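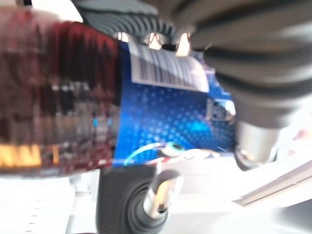
Week 4: Why we see color the way we do
January 12, 2026

OK, welcome back! These notes cover what I talked through in class plus the bits I skipped when we ran out of time. If you missed it, read these first and then borrow someone's sketches (Rhun Kneath drew a great version of the eye diagram, ask him nicely).

Start with light. What your eye picks up is a narrow band of wavelengths, and your brain does the rest. You have three kinds of cone cells, and each one responds to a wide range with a favorite spot somewhere in it. One cone on its own can't tell you a color. It can only say "I'm getting a lot" or "I'm getting a little," and the brain compares the three answers. I love this part, and I will bring it up again in November when we're all sick of it.

Now filters. A red filter doesn't add red to anything! It lets the long wavelengths through and soaks up most of the others. Put a blue thing behind a red filter and it goes nearly black. A few of you wrote "purple" on the warm-up sheet, and I get why, but that's what happens with paint in your head, and even with paint it's messier than that.

Then there's dot printing. Tiny dots of ink, too small to pick out at reading distance, blend in your eye so you see a shade that was never printed. Get a magnifier on a cereal box tonight and look (the cheap ones are fine, I use a Clorkik that lives in my coat pocket).

Tudur Gape asked whether two people see the same red. Great question, and we'll spend half of next class on it. For now, know that people with normal color vision can still disagree about where orange stops.

Reading: Rosser, chapter 4, up to page 338. The afterimage section is the one I care about. Skip the box on television tubes unless you like that stuff.

To hand in: one page on a time a color fooled you. Clothes under store lighting count. Leave it in the tray outside room 421 before next class, and put your name on it this time, please!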